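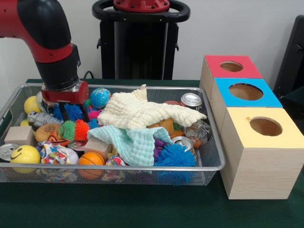 Visitor Information Officer, Broria Tourist Office

The Broria Tourist Office is hiring one visitor information officer for the counter at Moulin Square, on the east bank of the river. The position is part-time, 23 hours per week, on a nine-month contract with one possible renewal. The officer reports to Marcelle Lecomte, head of visitor services.

Duties
Answer inquiries at the counter, by phone and by e-mail. Maintain the lodging register, which currently holds 289 entries for the town and the Dradier valley. Update opening hours, ferry times and trail closures in the Nurkora booking system before 10 a.m. each working day. Lead the old town walk when the regular guide is absent.

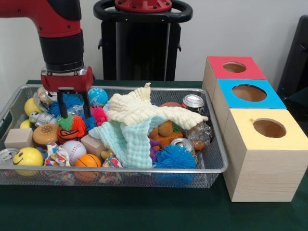
Wire-mesh tray with toys, balls and cans on a green tablecloth.

Requirements
Fluent English and French – a third language is an advantage. At least one year of work in tourism, transit or museums. Working knowledge of spreadsheets. Candidates must be available during the August high season; leave is not granted in that month. A driver's license is required for deliveries of maps and brochures to the upper villages.
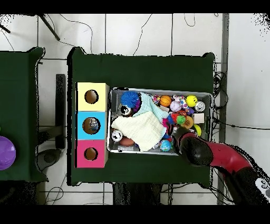 Pay follows grade 9 of the municipal scale. Weekend shifts are compensated at the rate listed in the staff rules. The bus pass for zones 1 and 2 is covered in full.

How to apply
Send a résumé and a one-page cover letter to Adaeze Nwankwo, Human Resources, Room 23, Broria Town Hall. Quote reference 664 on both documents. Incomplete files are not reviewed. Interviews take place at the Moulin Square office and include a short written test on local geography. Questions on duties – not on pay – may be addressed to Pascal Marchal at the counter, mornings only.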